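スキマリ彫り

スキマリ彫り(スキマリぼり、Skimari)は、木の小像と台座を一材から彫り出し、像の足元と台のあいだに細い空隙を残す木彫の技法、またはその技法による小像の総称。北方の河港アークビー(Arkby)の工房で17世紀後半に成立したとされる。主材は菩提樹、のちに梨、黄楊。象牙の作例も伝わるが真贋に議論あり。

名称
「スキマリ」は工房のあった路地の名から。日本語の「隙間」とは無関係で、音が似ているだけ。ただし戦後の邦訳カタログで「隙間彫り」と当てられたことがあり、いまも混用がみられる。古い目録では「足浮き」「透かし足」とも。表記ゆれが多いので検索時は注意。

概要
像高はおおむね手のひらに乗る程度。題材は童子、羊飼い、楽人、まれに聖人。いずれも片足または両足の踵が台から離れ、つま先か衣の裾だけで台とつながる。接合はしない。後から足した台は本来の意味ではスキマリ彫りに含めないのが通例だが、販売目録ではこの区別が守られていないことが多い。

空隙の奥まで刃を入れるため、柄の長い曲がり鑿を使う。先に空隙を抜いてから像の上半を仕上げる順序が古く、逆順は18世紀以降。逆順の作は足首の割れが目立つ。木目は縦に取る。横木取りの作例は少なく、大半が破損。

歴史
成立期
初期の作は無銘。アークビーの教区文書に「小さき像、台とも一木」の記載があり、これを最古の言及とみる説が有力。ただし文書自体は後世の写しで、年代の根拠としては弱い。祭壇用の試作模型から派生したとする説、船大工の余技とする説の二つがある。前者は衣の襞の処理、後者は鑿の形を根拠とする。決着していない。

コールハーゼ工房
最盛期を担ったのがコールハーゼ(Kohlhase)工房。親方と弟子あわせて11人の体制で、像の型を5種に絞り、台座の形で変化をつけた。童子像はほぼすべてこの5種のいずれかに分類できる。分類は台座裏の刻みによるもので、一本線から五本線まで。刻みが擦れて読めない個体は「不明」とする。工房の作とされる現存品は60点。うち彩色が残るものはごくわずか。

同工房の特徴は台座の角を落とす面取りにある。幅が広く、像側に向けて内へ傾く。周辺の工房もこれをまねたが傾きが浅く、見分けの手がかりになる。裏面の鑿跡は仕上げず、そのまま。

衰退
磁器の小像が出まわると需要が落ち、工房は家具の飾り彫りに転じた。型は散逸。19世紀には土産物としての複製が作られ、ろくろ挽きの台に像を膠で留めた簡略品が主流となる。これらも当時はスキマリの名で売らており、混乱の一因。
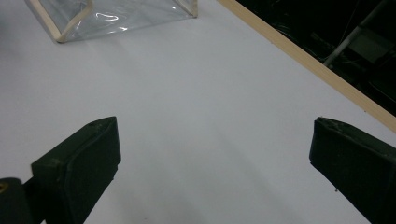 白い卓面と濃緑色のグリッパーの指

トロカノ手稿
技法の記録としてはトロカノ(Trokano)家旧蔵の手稿が知られる。1075番の整理番号で呼ばれることが多い。鑿の寸法、材の寝かせ方、油の調合を書き留めたもので、図は簡略。筆跡は少なくとも二人分あり、後半は別人の加筆と考えられている。油の項に「冬は薄く」とだけあって量の記載がないため、再現にあたっては研究者ごとに配合が異なる。

手稿には像の値段も出てくる。両足が浮いたものは片足のものより高い。楽人像は楽器の弓が折れやすく、予備の弓を添えて渡したという。予備の弓の実物は未確認。

鑑定
一材かどうかの判定が中心。見るべき箇所は次のとおり。
木口の年輪が像と台で連続しているか
空隙の奥の刃跡の向き
裾の裏側の膠の有無
台座裏の刻み

年輪の連続だけでは不十分。同じ材から二つに分けて彫り、継いだ偽作があるため。彩色層の下に継ぎ目が隠れる例では、透過撮影が使われる。虫穴の通り方も参考になる(像から台へまっすぐ抜けていれば一材の可能性が高い)。逆に、虫穴がないことは新作の証拠にならない。

保存
最大の弱点は足首。乾燥による割れがもっとも多く、次いで裾の欠け。空隙に埃がたまりやすいが、綿棒を差し込むと繊維が残る。柔らかい筆で手前に掃き出すのが一般的。持ち上げるときは像ではなく台を持つこと。古い修理で空隙を蝋で埋めたものがあり、除去の是非は個別に判断される。蝋が彩色を保護している場合もあって一律には決められない。

評価
長らく工芸の一分野として扱われ、彫刻史の概説で触れられることは少なかった。再評価は20世紀後半から。踵が浮くことで生じる影を、像の動きの表現とみる解釈がある一方、単に腕前を示す誇示とする見方も根強い。童子像については、同時代の石造の噴水彫刻との姿勢の類似が指摘されている。ただし、どちらが先かは不明。

関連する技法
一木造 日本の木彫。規模も目的も異なるが、一材という点で比較されることがある。
透かし彫り 板材を抜く技法。スキマリ彫りの空隙とは工程が別。
ミニアチュール彫刻 黄楊の祈祷珠など。道具の一部が共通する。

脚注
「足浮き」の語は邦訳カタログの初版のみ。再版で削除。
聖人像を童子像の変種に数えるる目録もある。本項では別に扱った。
コールハーゼ工房の点数は、台座を失った像を除いて数えたもの。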